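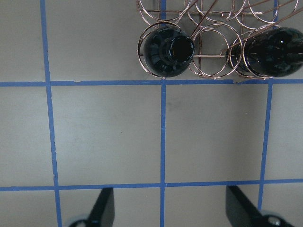 Storage and serving, week 7 notes

Cellar basics. Dark, steady, a little damp. Steady matters more than cold. A cellar that creeps up slowly by August and creeps back down is fine, a kitchen cupboard that swings every day is not. Top of the fridge = worst spot in the house (heat, shaking, light).

Bottles on their side if natural cork. Screw cap, doesn't matter, stand them up if you want. Sparkling - people argue. Zakaria reading says upright is OK for short keeping, see p. 76.

Light: clear glass worst, green better, brown best. Whites suffer first. "Light struck" smell = wet cardboard, cooked cabbage. Don't mix this up with cork taint, which is also musty. We'll smell both again, half the class swapped them last time.
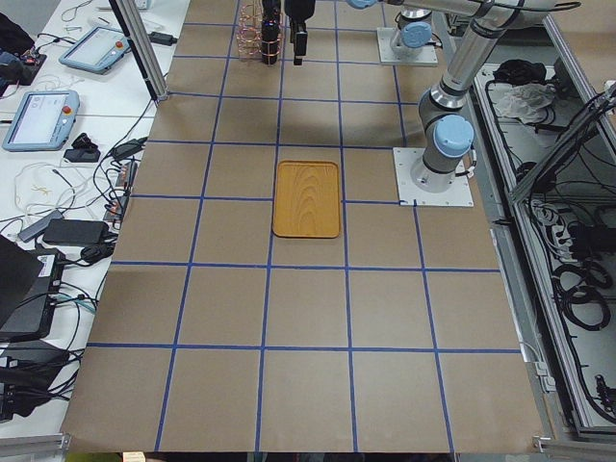 Sediment. Older reds, some unfiltered young ones too. Stand the bottle up the day before so it settles. Open without tilting. Pour slow, one go, light behind the neck, stop when the cloudy part reaches the shoulder. Leave the last bit. Harmless but gritty.

Decanting for air is a seperate thing. Young and tight: yes, splash it. Old and fragile: pour and drink, it can fade within the hour.

Case study: Wusadholm cellar, 2956 bottles, 2 rooms. Murnonance room is the old one, stone, north side. Opoku room was added on later and runs warmer. Same wine stored in both, compare the tasting sheets. Look at color first, then smell. Which one looks older, and by how much? Write it down before you talk to your neighbor.
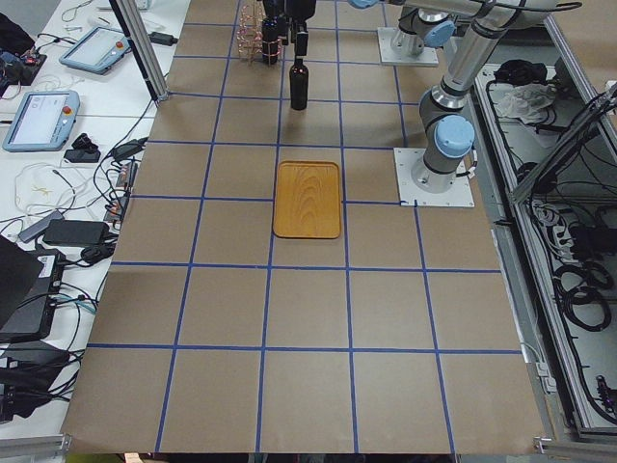
Serving temps. Most reds go out too warm, most whites too cold. Red that feels soupy, 15 min in the fridge. White straight from the fridge, leave it out a bit, you get the smell back.

Glasses: fill to the widest point, no higher. Rinse off teh detergent properly, it kills bubbles.

For next time: read Augustina Zakaria, chapter on closures. Bring the Dumau worksheet, filled in, both sides.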